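Handia Ribbed Knee-Highs in Beige, 5-Pair Pack
Reviewed by Beverley Hinds
Thu 18 August

I wear knee-highs to work most days from fall through spring, and I go through a lot of them. My usual ones were discontinued, so I ordered the Handia pack from Tistow. The listing had 3,852 ratings when I looked, most of them good, and the complaints were nearly all about sizing. I'll get to that.

The pack is five pairs, all the same color. They come folded in half with a strip of card around each pair and no plastic. The beige is a true beige with a little warmth in it. On my legs it is slightly darker than I would choose, but under pants you would not notice.

The fabric is the best thing about them. It is thin and smooth with a lot of stretch, and it has a fine rib running lengthwise. Stretched out, the rib nearly disappears. Bunched up, it shows more and the knit looks thicker than it is. 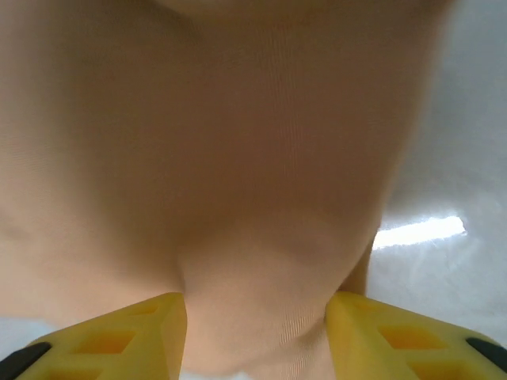

Fine ribbing in the beige knit, gathered in at the narrow part.

Handia calls these 30 denier. I would have guessed a bit more from the feel, which is softer and slightly fuzzier than the shiny drugstore kind. They don't catch on dry skin, and I haven't had a run yet in any of the three pairs I've been rotating.

The top band is where cheap knee-highs usually fail, and this one is decent. It is a soft folded edge with no separate elastic sewn in. It stays up through a morning at a desk. By late afternoon, with a lot of stairs, mine had slipped maybe an inch. It leaves a faint line and no deep groove. If you have wide calves, go up a size. I took a medium and the band is snug, and the chart on the listing runs small – the low ratings are right about that.
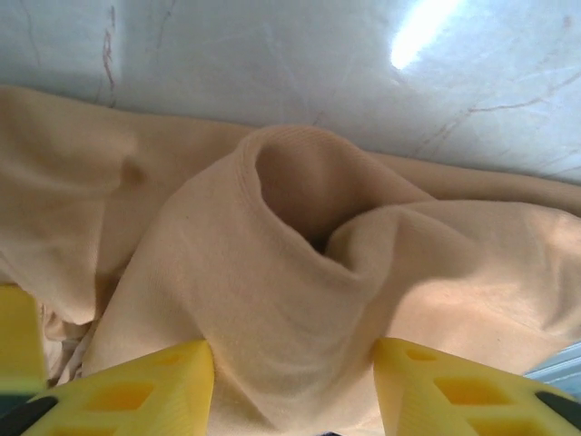 The toe seam is flat and sits across the top of the toes. I forgot about it once my shoes were on. The heel is not shaped, so there is a little extra fabric at the ankle if you have narrow feet. It can bunch up in a low-cut shoe. In ankle boots it makes no difference.

Washing has been simple. I put them in a mesh bag on cold and hang them over the rack. They come out long and skinny and go back to their shape after an hour on the leg. I dried one pair on low by mistake and the band felt tighter afterward, so I would skip the dryer.

For comparison, I still have two pairs of the Nuleck ribbed ones. Those hold up better at the top but are scratchy, and they cost more per pair. The Zheng ones I tried last September were softer than either and wore through at the big toe in a few weeks.

I would buy the Handia again, one size up. Four out of five.

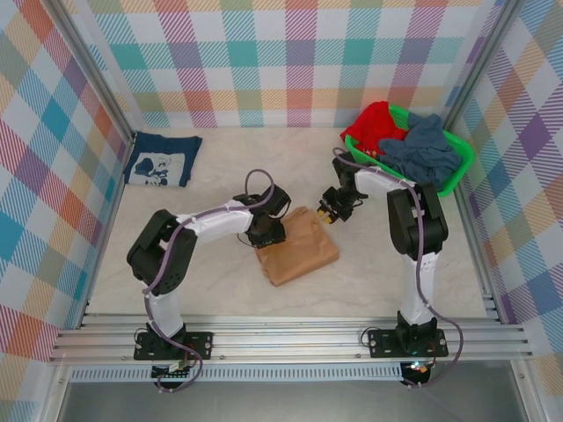
Reader question from Bogdan Nedelcu: Are these warm enough to wear alone under pants in winter?

Only for indoors or a short walk to the car. They are thin, and on a really cold day I put a wool sock over them.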